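Projects > Sport Studies > Second Year Reports

March, by Marilou Tagle

Pace of play at Stemham Golf Club

My project looked at why rounds at Stemham take so long and whether a change in tee times would help. The club plays an 18-hole course and lets groups out every eight minutes. Members had complained about waiting on the fourth, a par three over water. 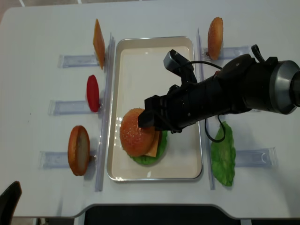
Toy burger in the metal tray.

I used 434 scorecards that had start and finish times written on them. Cards with only one time were left out, 113 in all. The Weris Trophy rounds were kept separate, as players in a competition have to putt everything out and that would have pushed the average up.

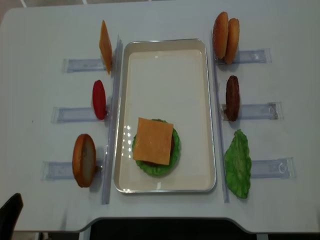 Reading time: 2 minutes

Groups of four took longest, as expected. The larger surprise was the gap between morning and afternoon. Groups starting before 9 am finished well inside four hours, but after midday the queue on the fourth tee was already there and every later group joined it. Gretemora, the visiting society, played in the afternoon and had the slowest rounds of all.
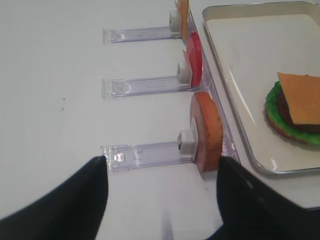 The fourth hole is about 200 yards from the back tees, so most players wait for the green to clear before hitting. Groups then stand on the tee one behind another, like the pieces upright in their clear holders, and the next one can't go until the green is free. A ten-minute gap would give each group time to putt out. Mr Sayce, the club secretary, has agreed to try it in the afternoons, and I will collect the cards again in May.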